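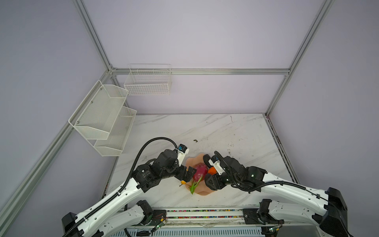

Which gripper should I try first?
Start with the standard Kofler parallel gripper. It is the simplest to set up, and the Telmont controller knows it already.

How many grippers can I compare in one trial?
The Prasico trial kit includes 3 pairs. You may keep it for 14 days.

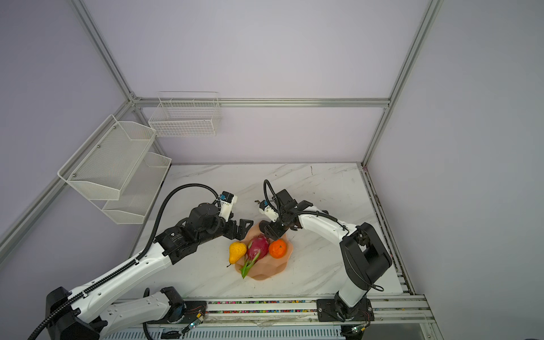
Two arms with wrist cameras, fruit on a plate.

Do I need a camera on each wrist?
For soft or round objects we recommend it.
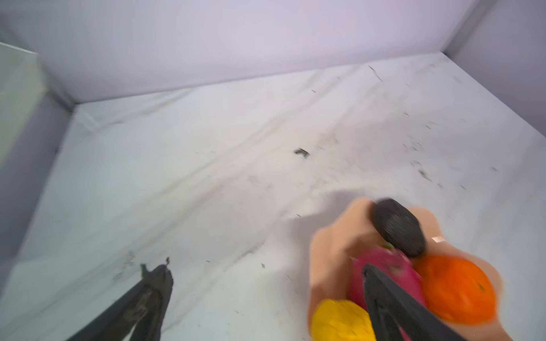 Returning the kit
Please write to our Celldale office before you send it.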